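July 15, 2018

The hook rack took up most of my week. I'd wanted one since March, when the scissors were still lying flat in a basket by the till and customers had to dig for the pair they wanted. Hedlund had a black metal one with bars you can move up and down, so I ordered that and cleared the wall.

Scissors went up first. I sort them by maker, with the same packet behind the same packet, and keep the heavier stacks on a middle bar so the hooks don't sag. Correction tape is next to them — people often buy both. The short hooks are for small cards, and I've kept 81 spare in a tin under the counter.

My advice is to unpack one box at a time and check it against the delivery sheet before anything gets hung.

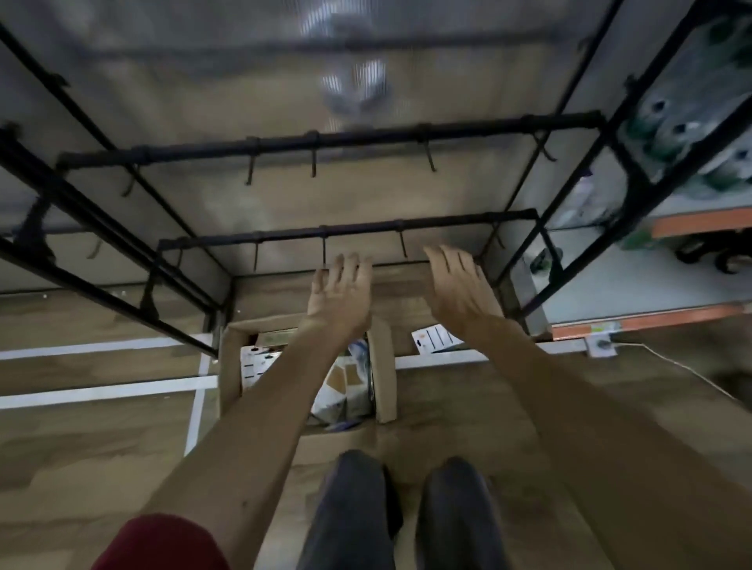
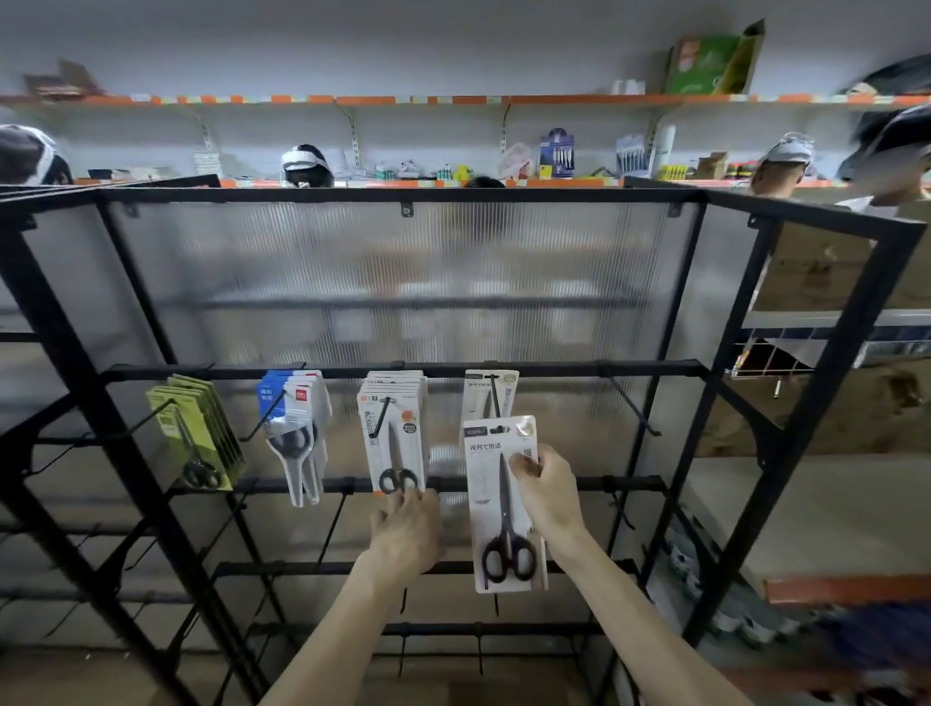 Scissors, and a few pastel correction tapes on the rack to the left: 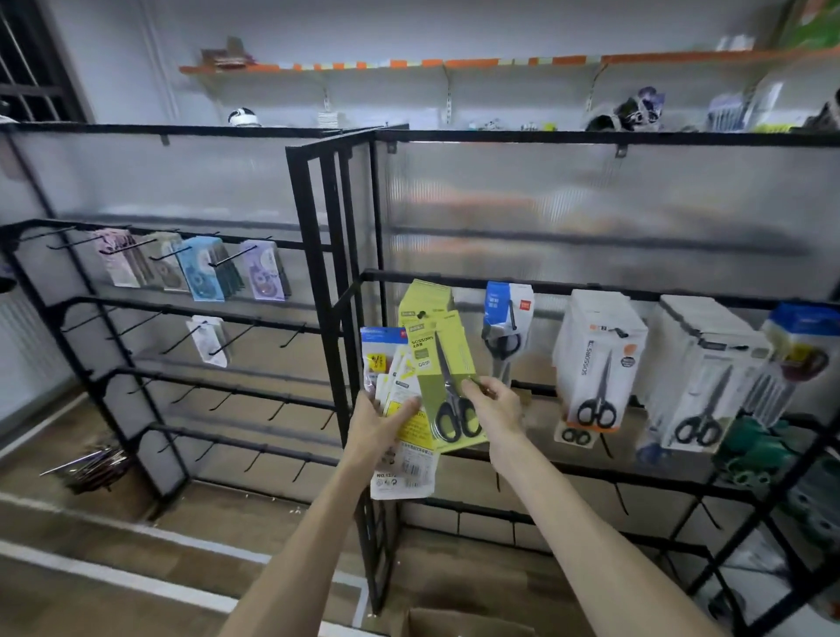 How many packets should go on one hook?

Stop when the front packet is 2 cm from the tip. Any closer and they slide off when someone takes one. The rest can wait in the stockroom.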